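27th April
Bench notes, gripper comparison, stock fingers vs. the Pidodetti set

Came in on a Saturday to get this done while the lab is quiet, and I'm glad I did, because the new fingers are a treat! Swapped them onto the Julen arm first thing. Four screws, no shimming, and the wrist camera bracket went back on without touching the flat cable (last time, in February, I pinched it and lost an afternoon).

Controller is still the Asteck, same firmware as the stock-finger runs. Damián wanted me to update it first but then we'd be comparing two things at once, so I left it alone. Force limit at 200 on the controller's own scale for everything below. Stock fingers got 241 clean picks in all the sessions we logged, out of 591 attempts. That includes all the small round stuff, where they were frankly terrible.

Small round stuff is what I wanted to get to today. Single battery on the marble-pattern surface, laid at a slant, jaws wide open on the approach. I like this one as a test part: smooth sleeve, shiny end, rolls if you so much as breathe on it.
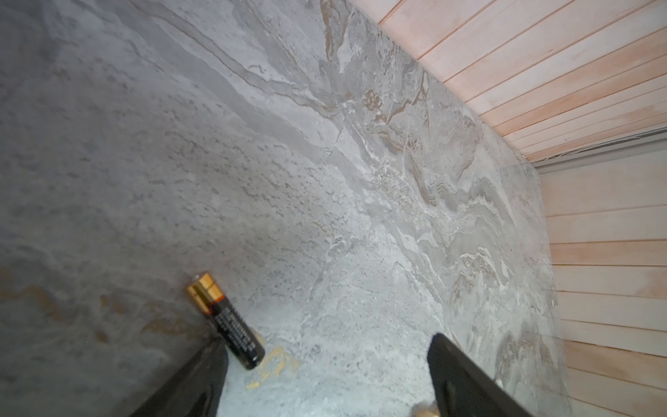
Approach speed matters more than I expected. At the fast setting the first finger to make contact bats the part away and the other one closes on nothing. Dropped to the slow profile and it's a different machine, the part gets nudged along and settles between the pads. Lovely to watch. I ran it way more times than I needed to.

Open question is the wrist angle. Soledad thinks we should always line up square with the long axis before closing, and her planner does that, but it costs a regrasp whenever the pose estimate is off by a bit. With these pads I think we can be lazier. I tried a few closes well off square and the part swung itself into line on most of them. Need a proper sweep, not me jogging by hand.

Camera: exposure was fighting me. Metallic end of the battery goes bright yellow and the detector gets the box too short. Locked exposure at 1,455 (driver units, whatever those are) and the box got steadier. Pattern in the marble still throws a false hit now and then. I'd keep the surface anyway, a plain mat would flatter us.

To do
- angle sweep, slow profile only
- same sweep with stock fingers back on, or the numbers mean nothing
- ask Pacheco if they sell the softer pads separately
- Damián: can you save the exposure value in the launch file? I keep typing it in
- label the screw bag

Leaving the new fingers on the arm over the weekend. Please don't swap them back before I've done the sweep!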